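Recording demonstrations with soft clothing: how we do it at Lirgate

This page is for people who start to collect demonstrations with the hand-held gripper and want to use knitwear, such as gloves, hats and socks. I wrote it after our first month, when we had to throw away many recordings. If you work only with boxes and cups, the general guide is enough for you.

Before you begin

Charge the gripper fully and wipe the lens with a dry cloth. Clear the table. Look at the jaw pads too: wool fibers collect on them.

Set the session name before the first recording. We use the item, then the task, then your initials, for example glove_fold_do for Diane Ouellet. Changing names afterwards is possible but slow.

Step 1. Place the item

Lay it flat and turn it to a new angle each time. In our first set, all the gloves pointed straight away from the person, and the trained policy could not manage any other direction. Diagonal positions are the ones people forget.

Step 2. Approach

Open the jaws wider than you think is needed. Come down slowly, with one jaw on each side of the part you want to pinch. Stop for a short moment before closing. This pause helps later, when we cut the recording into phases.

Step 3. Close and lift

Close until the fabric gathers between the pads, then lift. Do not pull sideways. If the item slips, continue and try again in the same recording. A recovery is useful data, so please do not delete it.

Step 4. Put down and mark

Release the item, move the gripper away and press the button. Mark the recording as good, recovery or bad. After 50 recordings, take a break of 10 minutes. Tired hands make jerky movements.

How many do you need?

For one item and one task we ask for 900 recordings, shared between several people. Keep 33 of them apart for checking and never train on these.
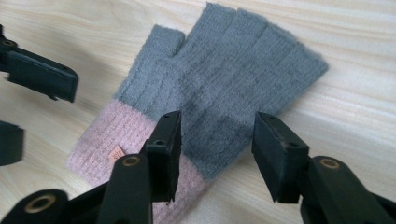
Can I use both hands during a recording?

Only if the task is defined for two grippers. For a task with one gripper, keep your free hand away from the table until you have pressed the button.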